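Open day at Brundura, May - anyone else go?
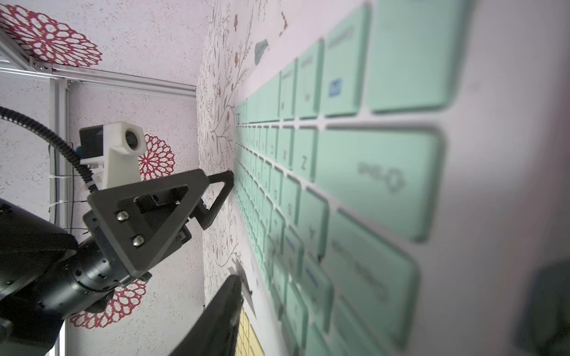

pallet_jack wrote:
I thought the keyboard table was the weakest thing there. Two arms, a couple of keyboards, a lot of waiting. I can move a keyboard myself in one second.

ridgeline70
You can move a car door yourself too if you have a friend. I stood at that table longer than at any other. They were doing the whole thing with plain two-finger grippers and small cameras, and a keyboard is an awkward shape for that. It's wide and thin and it lies flat, so there is nothing to grab until you get a finger under an edge.

pallet_jack
Fine, but the Wellon cell next door was stacking boxes all afternoon and never stopped. That is what my boss would pay for.

ridgeline70
The Wellon cell stacks one size of box that always comes down the same belt. Different job. I'm not knocking it, we have one like it at work.

smallparts
I was there in the morning and the line for the Amato welding demo was out the door, so I ended up at the keyboards by accident. My notes, for those who couldn't come:

The keyboards were a mint one and a yellow one, down on a patterned sheet. I asked if the flowers on the sheet were for show and was told they swap sheets so the software doesn't get used to one background. The frame is aluminum rail and the camera mounts are printed. Cables are held on with zip ties. I liked that, it looked like my garage.

The part I'd want to see again is the lift. Once the board tips up off the table, the weight hangs from wherever the fingers have it, and you want the hold to stay put while it turns. 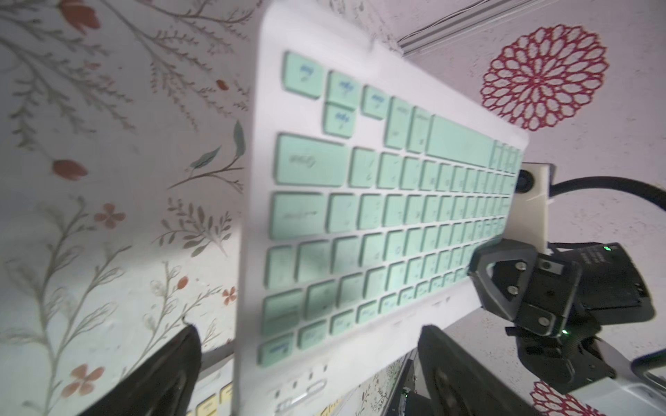

The other thing with a lift like that is that the keys are a bad place to put a finger. They move. The white border is stiffer, and it's a broad one, but the approach still has to be pretty exact. I asked the woman at the table how many tries they had logged on this one task and she said 411. She didn't give a success rate and I didn't push.

pallet_jack
411 tries and no success rate. That tells me plenty.

smallparts
It was an open day, not a sales pitch. She answered everything else I asked.

oilcan_6
Did anyone find out who makes the arms? I looked for a label and didn't see one. Somebody behind me said Oda but he was guessing.

ridgeline70
Don't know. There was a handout by the coffee, but they printed 200 and it was gone by noon.

oilcan_6
I have one somewhere. It's mostly a floor map. If there is a parts list on the back I'll type it in tonight.

pallet_jack
If they run it again next year I'll give the table ten minutes. But I want to see a number on the wall.

smallparts
That's fair. I'd like the number too.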